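Two Arms on a Workbench -- speaker notes
Evening talk at the Tulach shared workshop, 30 minutes plus questions

Opening (don't rush this)

Thank everyone for coming out in January, and thank Réjean Cloutier for the loan of the projector and for unlocking the side door. Say hello to the people in back. Mention that I'm a furniture person by training, so if you came for the math, I will be a disappointment to you, but I'm very happy to talk about clamps all night long.

Explain how I got into it: I wanted a project for the cold months, my daughter wanted a robot, and we met somewhere in the middle. The first set of printed parts took up most of a spool and came out a little warped. We used them anyway.

1. One arm is a toy, two arms are a project

Tell the story of the first arm briefly. It could reach, close and let go, and we were thrilled with it for a good two weeks. Then we tried to get it to hand something over, and of course there was no one to hand it to. So we built the second.

Point out the dish between the two grippers. One arm holds it up on edge and the other comes in with its fingers open. I love this moment, because it looks so much like two people doing dishes together. Something round and smooth is a hard thing to pass, and I'd rather practice on that than on another foam cube. Say a word about the small camera at the wrist -- this view is all the second arm gets up close, so the fingertips need to stay in it.

(Pause for the slide. Let people look.) 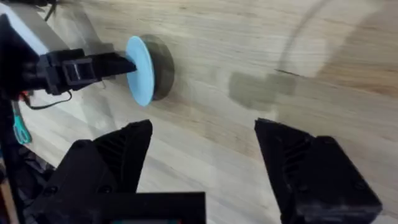
2. Setting up the table

Start with the big advice: fix the arms down before you write a line of code. I lost a whole weekend chasing a software problem that was really a base creeping across the wood. Clamp at the front edge, tug on it, clamp it again.

Then cables. Route them, tie them, and leave slack at the wrist, more than you think. Our second arm pulled its own plug out twice in one evening, and my daughter laughed so hard that she had to sit down.

Talk about the plate task. There's a rack with two plates standing in it and a blue bowl over to the side, and the long-term dream is an arm that can put the dishes away. We are a long way from the dream. We have logged 1248 tries of one kind or another since we started, and I kept 1158 of them; the rest were me bumping the table, mostly. If anybody asks how many tries they'll need for a first simple task, tell them to start with 100 and see how it looks.

Mention shadows here, as people forget them. The arms throw shadows right across the middle of the table, and they move as the arms move. Try your setup in the morning and again after supper before you trust it.

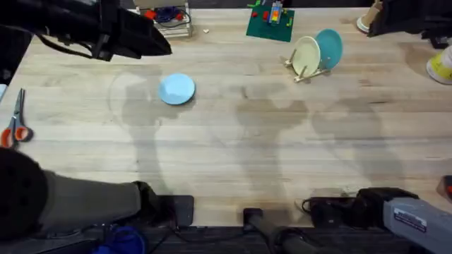

3. What I would do over

Buy the spare motor with the first order. Label both ends of every cable. Write down the settings on paper, on the wall, where you can see them with your hands full. And ask for help sooner -- I sat alone with a calibration problem for days, and Réjean spotted it over a cup of coffee.

Questions

Leave ten minutes at least. Parts list is on the clipboard by the door, so please take a picture of it and leave the sheet for the next person.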